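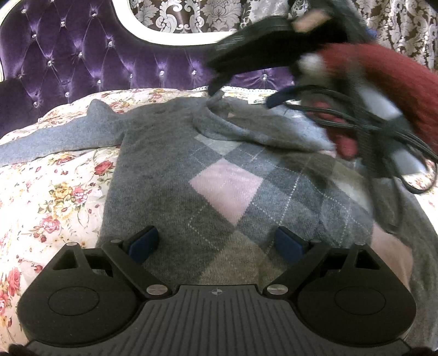
Amra Nikolaidis holds that the choice between burial and cremation gets settled long before anyone asks what happens to the ground afterwards, and that tenure deserves a paragraph of its own in every funeral plan.

Tenure is the length of time a family holds rights over a grave or niche. At Ruvivside, the older lawn sections were sold in perpetuity. The newer rows at Hiltcombe are leased for a fixed term, renewable on application by the licence holder or a recognised heir. The two grounds are a short drive apart and the paperwork has little in common.

A review of the Hiltcombe register in April covered 184 leases. Of these, 23 had no current address for the holder, and 17 named a holder who had since died. Transfers had been lodged for four of the 17. The remainder stay in the deceased's name until a claim is made, and no second interment or change to the monument can be authorised in the meantime.

Nikolaidis recommends that the holder be named in the will, with the grave number and section written out in full. A right of interment is a separate thing from ownership of the headstone - the stone generally belongs to whoever paid for it, and its upkeep falls to them.
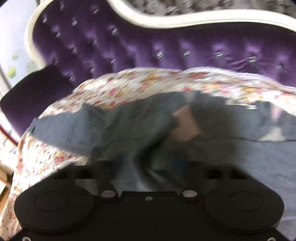
Purple buttoned upholstery with cream trim.

Ashes raise a different set of questions. Didville permits placement in an existing family grave, provided the licence holder signs. Lashari, which operates only a niche wall, issues one licence per niche and does not split it between siblings. Families who want a shared arrangement there have to nominate a single signatory at the time of purchase.

Renewal notices go out by post to the last recorded address. Changes of address can be lodged at the cemetery office at no charge, on the same form used for transfers.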